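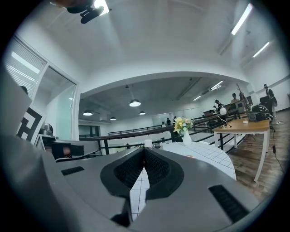
Keith Furnival has worked at Sernelus for five years, and for most of that time his job was packing and checking orders by hand. Now he spends his mornings teaching machines to handle crockery, and he loves it. The bench he uses is up on the mezzanine, a white tabletop by the black railing, with flowers in a vase and a small white cup waiting to be picked up. "I get daylight through the blinds!" he says. "I never had a window at Dunstan."

Dunstan was the old packing site, and its lines were automated first. Keith admits he was worried. "I thought that was me done. Then they asked who had good hands, and I thought, well, I do."

The project is called Stestik. Keith and his colleagues do a job again and again with hand-held grippers, and the recordings go towards training the arms at the Fladport warehouse. His own tally stands at 1072, and the team is aiming for 2000 by the end of November.

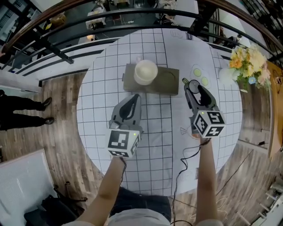

Two grippers at work over the gridded cloth, with a cup standing on the box.

"You find out how clever your fingers are," Keith says. "A cup's nothing, you just pick it up, don't you? With these on, I had to think about every bit of it, where I come in from, how hard I squeeze. It took me two weeks to stop fighting them."

His shifts are shorter now and his back is better, though he misses the noise and the banter of the line. He would like more of his old workmates to get the same training, and he has told the managers so (more than once).

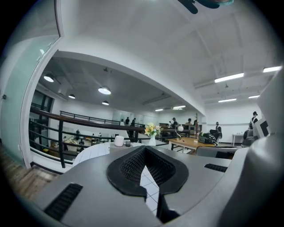
What happens next at Fladport

The first arms go in on the packing side, and Keith will be there to watch them start. "I want to see one pick up a cup the way I do it," he says. "I'll be chuffed to bits."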